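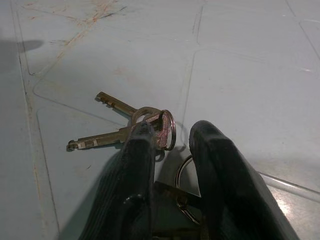
Schlüsselbund ausmisten: eine Anleitung für Menschen mit ausgebeulten Taschen

Von Vinzenz Mayrhofer, 10. Jänner 2022

Mein Schlüsselbund hatte zuletzt das Gewicht einer mittleren Konservendose und ungefähr deren Nutzen. Zwei Schlüssel brauchte ich täglich, der Rest kam aus Treue mit. Falls es bei euch ähnlich klimpert: Der ganze Spaß dauert einen Kaffee lang, bei brüchigen Fingernägeln zwei.

Was ihr braucht
Einen Tisch, einen neuen Spaltring, einen stumpfen Heftklammerentferner, Papieranhänger und einen Stift. Wer mag, nimmt ein Tröpfchen Graphitspray für das Schloss dazu. Öl bleibt in der Küche.

Schritt 1: Alles auf den Tisch
Leert Jacken, Rucksack und die Schale im Vorzimmer. Salma Bensaid, mit der ich mir das Stiegenhaus teile, fand dabei den Kellerschlüssel, den sie im August für teures Geld hatte nachmachen lassen. Jetzt hat sie zwei und sperrt den Keller trotzdem nie ab.

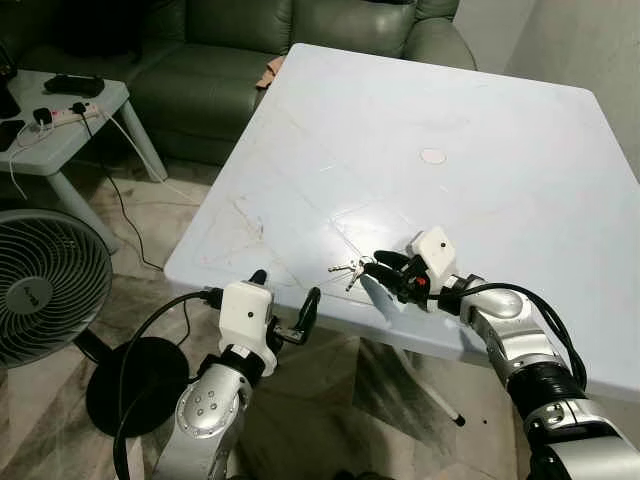 Eine helle Unterlage erspart euch viel Sucherei. Auf dunklem Holz verschwindet so ein kleiner Messingschlüssel schneller als der gute Vorsatz, ihn zu beschriften. Legt den Bund hin und fächert die Schlüssel auf, bis die Bärte alle in dieselbe Richtung schauen, wie bei meinem hier nach links. Dann seht ihr auch gleich, welche einander verdächtig ähnlich sind. Kratzer im Tisch sind übrigens kein Hindernis, meiner hat längst welche und beschwert sich nicht.

Schritt 2: Das Verhör
Jeder Schlüssel muss an eine Tür. Geht wirklich hin und probiert ihn aus, das Gedächtnis lügt. Danach gibt es 3 Haufen: täglich, manchmal, keine Ahnung. Der dritte wird der größte, das ist normal. Was sperrt, bekommt sofort einen Anhänger, aber bitte ohne Adresse. "Rad" oder "Keller" reicht völlig, ein Einbrecher muss nicht auch noch betreut werden.
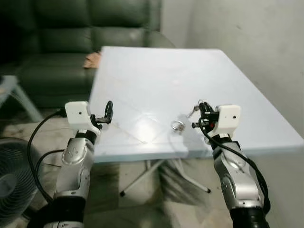
Anhängsel sind der heikle Teil, da hängen Gefühle dran. Ich habe mich von einem Flaschenöffner getrennt, der nie eine Flasche geöffnet hat, und von einem Plüschtier, dessen Art nicht mehr zu bestimmen war. Auch Kettchen oder Bänder, wie bei mir eines schräg vom Ring wegläuft, gehören auf den Prüfstand: Sie verfangen sich im Jackenfutter und kommen nur unter Protest wieder heraus. Wer den Bund an der Hose trägt, darf so etwas behalten. Alle anderen machen es ab und legen es zu den Dingen, die man sicher noch einmal braucht.

Schritt 3: Umhängen
Den Heftklammerentferner zwischen die Windungen des Spaltrings schieben, den Schlüssel einfädeln, weiterdrehen. Mit dem Daumennagel geht es auch, einmal. Verbogene Ringe, bei denen die Windungen nicht mehr anliegen, fliegen raus.
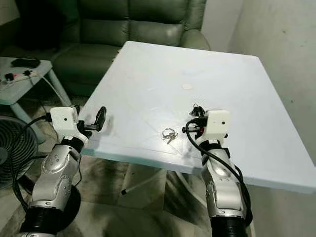

Der tägliche Bund soll am Ende flach auf dem Tisch liegen können. Türmen sich die Schlüssel übereinander, hängt noch etwas dran, das auf den zweiten Haufen gehört. Ein silberner Spaltring und eine Handvoll Metall, mehr ist von meinem nicht zu sehen, und gefehlt hat mir bisher nichts. Die Manchmal-Schlüssel wohnen beschriftet an einem Haken im Schrank.

Und der dritte Haufen? Kommt in ein Kuvert mit Datum. Nach 6 Monaten ohne verzweifelte Suche darf er zum Altmetall. Mein Kuvert liegt in der Lade neben dem vom letzten Mal, das ich nur noch schnell durchschauen will, bevor ich es wegbringe.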